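January 21, 2026 – bin picking cell, Satdale bench

Picking up from where I left the grasp planner last time, when it kept choosing lovely grasps that the arm could only reach by pushing its own cables into the wall of the bin. I spent the morning on the collision model and I feel a good deal better about it now. The old model treated the whole cable bundle as one thin cylinder, bless it, and the real loop swings out much wider than that once the wrist turns over. I swapped in a fatter capsule and added 5 mm of padding on the wall side only, so we don't throw away every grasp near the middle as well.

The sampler still proposes 800 candidates per cycle and keeps the best 200 for the full check. With the new capsule, most of what gets thrown out is close to the near wall, where it should be. The Iltard segmentation branch is merged in too, and it copes nicely with the soft toys, though anything see-through against that scuffed metal floor still comes back as a smear or not at all. 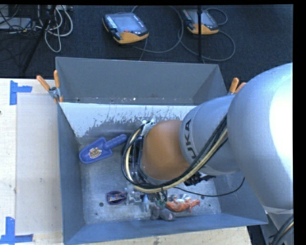 I also moved the approach check ahead of the scoring step, which I should have done weeks ago (sorry to everyone who sat through the long pauses!). Planning time is down to 8 seconds on the worst bin layouts, and I think the rest of it is mesh loading, so caching comes next. Binley wants the planner logs in the same layout as theirs – fine by me, but I'd like to keep our reject reasons as a separate column.

Still to do: rerun the Szczepańska object set with the new padding, tidy the config names, and find out why the planner prefers a tilted wrist when a straight one would do.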